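Winter Coat and Sweater Drive: Frequently Asked Questions

Updated November 13, 2021

When can I drop things off?
Any day the Haddad Street hall is open, 10 a.m. to 6 p.m., until the first week of December. Please don't leave bags outside the door overnight.

What do you take?
Coats, sweaters, cardigans, hats, scarves and gloves, in adult and children's sizes. We also take blankets if they have been washed.

What don't you take?
Underwear, pillows, single shoes and anything with mold. Small holes are fine. Our mending group meets twice a month and can fix most of them.

Do I need to wash items first?
Yes. We have no washing machine. Wool can be aired out and brushed if you would prefer not to wash it.

How much did you collect last year?
3,039 items came in and 2,523 went out to families. The rest went to the spring sale.

Who can pick up clothing?
Anyone who lives in the county. We don't ask for proof of income. Bring a bag if you have one.

Can I ask for a certain size?
Yes. Fill out the request card at the desk and Nabila Tuhumury will call you when something comes in.
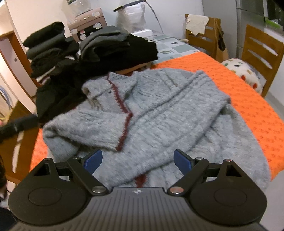 Can I get a receipt for my taxes?
Yes, ask at the desk when you drop off. The receipt lists the items but not their value, so you will need to fill that in yourself.

Can my workplace hold its own collection?
Yes. Write to Wendelin Eberhard at least one week ahead. We can lend you two bins and a sign, and we can pick up full bins within the city limits.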